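From the Reading Table: Church History Group Returns in March

The church history reading group starts up again in March, and this term's book is Kanchan Uniyal's study of parish life in the river towns, The Cammont Sermons. It runs to 339 pages, which sounds like a lot, but the chapters are short and the notes take up a good share of the back.

Uniyal's subject is a set of sermon notebooks kept by the ministers of one small congregation over several generations. She reads them for what they say about ordinary worries: harvests, debts, quarrels over pews, children moving away. Doctrine comes up, but usually sideways. A sermon on Jonah ends up being about a boundary wall.
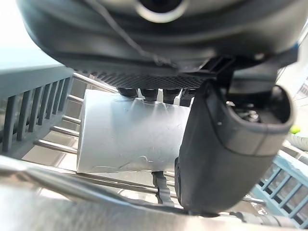
A close view of the gripper over a light grey tube.

The first two chapters set out the history of the town and can be read quickly. Chapter 3 is where the argument begins. Uniyal thinks historians have paid too much attention to published sermons, which were polished for print, and too little to the rough notes preachers carried into the pulpit. She makes a good case, although she leans hard on one notebook and admits that several pages of it are missing.
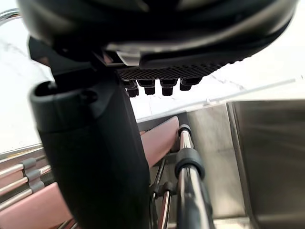

Do I need to have read any church history before joining?
Most of our members had read very little when they started, and the book explains its terms as it goes.

We will meet for six sessions in the upstairs room at the Plororora Center, starting at 7 p.m. and ending by 9. Please read chapters 1 and 2 before the first meeting. The discussion sheets will be on the table by the door, and they will also go out by email the week before each session.
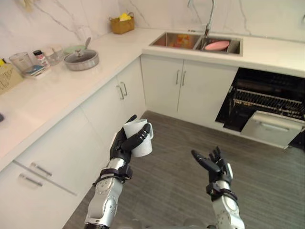 A white mug in the left hand, with the dishwasher open.

Copies of the book are on order at Timmermans, the bookstore on the corner, and they will hold one for you if you mention the group. The library has two copies, both for short loan. There is an older paperback in circulation with different page numbers — it works fine, but the discussion sheets follow the new edition.

One passage to watch for is the funeral sermon in chapter 5. Uniyal prints it in full, crossings-out included, and compares it with the version the family later paid to have printed.

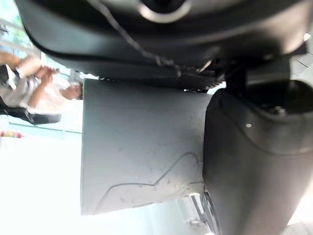 The two differ most in the closing prayer, where the printed text drops a line about forgiveness between brothers. Uniyal suspects the family asked for the cut. Some of us who have read ahead think the printer simply ran short of space, and we expect to spend a good part of the fourth session on it.

Next term's book has not been chosen. The Darnik letters have been suggested, along with a short history of hymn singing. Bring other titles to the first meeting.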